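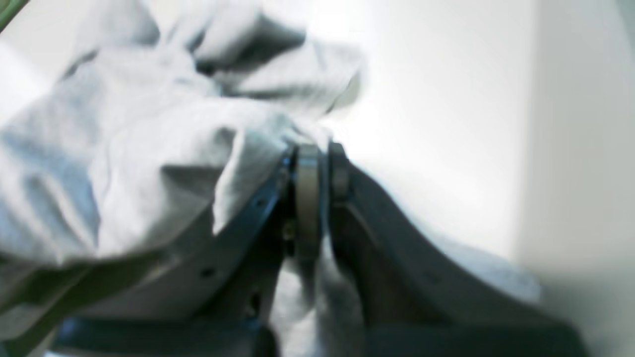
Sandamali Fakir

3.2 Creasing in laundered cloth

Garments for the Garnstead study were left in a heap before folding, as most households leave them. We wanted to know how long a heap can stand before creases need more than smoothing by hand. Pale gray cloth was preferred for the photographs. Its raised folds go almost white under the lamp and the creases stay darker, so both can be read without dye or chalk.

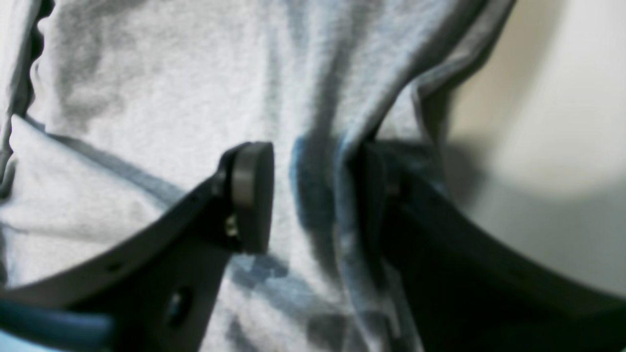 Page last modified: 29 May 2025

Figure 2. Light gray fabric with a heathered look, bunched into large, soft folds. The bluish patches near the middle were left out of the crease scoring.

Each piece was scored twice, once in the heap and once after being laid out on the table. Of 300 pieces, 80 kept a crease that could still be felt the next morning. Hems and rolled edges were scored separately, following Berge, and are reported in Section 4. Laying the cloth out by hand took the longest, and the scorers did not pull on the corners.

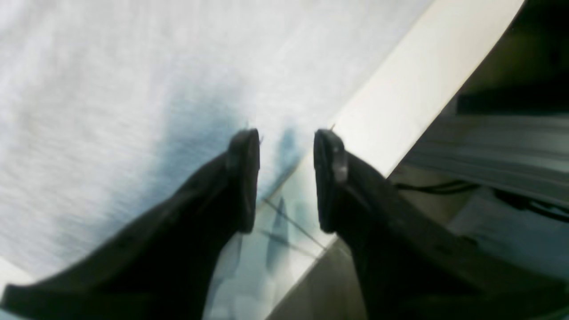

3.3 Folding and stacking

Scored pieces were folded in thirds and stacked with the hems facing the wall. No stack held more than 50 pieces.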